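We got to the Trerden open day a bit after ten, which was too late for the good pastries and just in time for the first tour. I'd signed us up back in January, mostly because I love seeing how ordinary stuff gets made, and Trerden makes wool blankets in the old mill on the Semden road. I own two of them. I may be biased!

Our guide was Raymonde Cloutier, who has run the dye room for years and talks fast -- you want to stand near the front. She took us past the carding machines first (loud, wonderful, smells like a wet sheep) and then up to the weaving floor, where one loom was going. A full-size blanket takes 232 passes of the border color alone, and I will never complain about the price again.

The dye room was my favorite part. They keep a book of every shade they've sold, 255 of them, each with a snip of yarn taped next to the recipe. Somebody asked which one was hardest to get right and Raymonde said red, right away, no thinking. It shifts with the water, it shifts with the fleece, and customers notice. The one they call Prilta took most of a winter, and she still pulls a test skein before every batch.

Lunch was soup and brown bread in the yard for 5 dollars. Dale Sandhu from the shop sat with us and told us they had 600 people through last year, and parking was a mess. It was fine this time, though go early if you want the lower lot.

The seconds sale opens at two. I came home with a gray throw with a wobbly edge and a bag of yarn ends for my sister, who has already claimed all the blues. 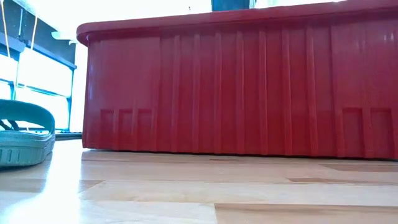
She wants to come along next year, so I've put us both on the mailing list, and we'll aim for the pastries.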